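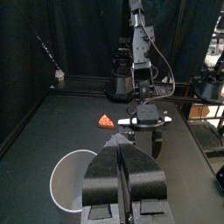 Zitier tabletop cell, seen from one arm's wrist, with the pizza slice and paper cup out

Zitier two-arm cell — demo model, item 523

I got to try the Zitier at the Hadov open day in December, and I stayed way longer than I meant to (sorry to the line behind me!). You get black two-finger grippers, a dark tabletop on a metal rail, and curtains behind it. I drove for 40 minutes and loved every one of them — the arms feel light and the controls make sense fast. Demo visits run at our Oltovden shop at 2 p.m., so come have a go before you order.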